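Ticket 767: Hazy patches on kitchen counter, Viltorham office
Last updated: Thursday, July 13, 2023
Status: Open, waiting on supplier

Reported problem

Light patches show on the polished counter at the open end of the office. They look like cleaner that was wiped on and never buffed off. The reporter says they move when you walk along the counter, except for one that stays put. The counter was put in by Hsieh Surfaces in March and has been cleaned with Sillitz stone spray since then. No cuts or burns reported.

First check

Looked at the counter with all the ceiling lights on. Most of what was reported is light coming off the polish. With the lights on full, the dark parts of the pattern go gray and the middle looks washed out.

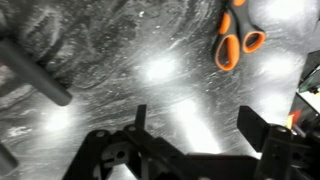 Overhead lights reflecting on the counter, scissors at upper right.

Switched off the row of lights above the counter. The patches went away except for the one that stays put, near the front. It feels slightly tacky under a dry finger. Wiped half of it with warm water and a clean cloth, no change. Wiped the other half with Sillitz spray and buffed it dry. It looked better for a minute, then the same dull gray came back.

Second check

Asked what gets used on the counter. People wrap and label parcels there, so there is usually tape out. Strips get stuck to the counter edge while a box is being closed, and some stay on overnight. Tape glue would explain the tacky feel. It would also explain why water did nothing.

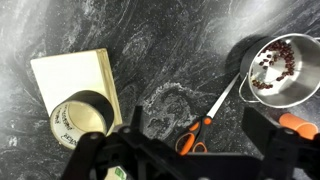
Tape and scissors on the dark counter.

Put a strip of packing tape on a clean corner at the back, left it overnight and pulled it off in the morning. It left a dull band that feels the same as the reported spot. Plastic scraper took off most of the glue. The rest came off with a little dish soap left on under a damp cloth and then rinsed. The corner is clear now with the lights on or off.

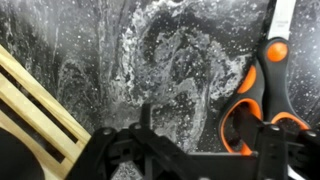
Did the same on the reported spot. After 2 rounds the tackiness was gone but a faint dull ring was left. It can only be seen from the side, with the lights off. Could be glue that got under the finish, could be wear in the finish itself. I did not want to scrub harder or use solvent without asking. Sent Welano, who supplied the finish, a description of the spot and asked if polish 385 is safe to use on it.
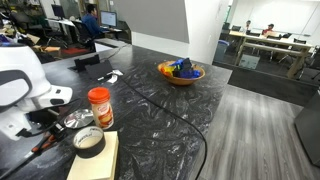 Until Welano answers, please keep the front part of the counter free so the ring does not get any worse. That part gets the most use of all and it fills up fast. The coffee creamer with the orange lid can live in the cabinet when it is not being used, and the tape can go back in the drawer along with the sticky notes. The thin black cable that runs over the front edge should be lifted when you wipe, not wiped around. The wooden bowl is fine on the counter.

Next steps

- Wait for Welano's reply about 385.
- If it is safe, test on the back corner first.
- If not, ask Hsieh Surfaces for a price on refinishing the front section.
- Stick tape strips to the box or the table, not to the counter.

Comments (4)

We had the same thing at the other site. Soap under a damp cloth worked for us too but we had to leave it on a lot longer than you did.

Can the lights over the counter stay off in the afternoon? I find the glare worse than the mark.
> Yes, that row has its own switch, by the door.

Please don't use the metal scraper from the toolbox. The plastic one is in the drawer under the sink.

Related tickets
- Sillitz spray leaves streaks on dark surfaces
- Viltorham: cabinet door does not close
- Parcel table too low, request for risers
- Ceiling light flickers above kitchen counter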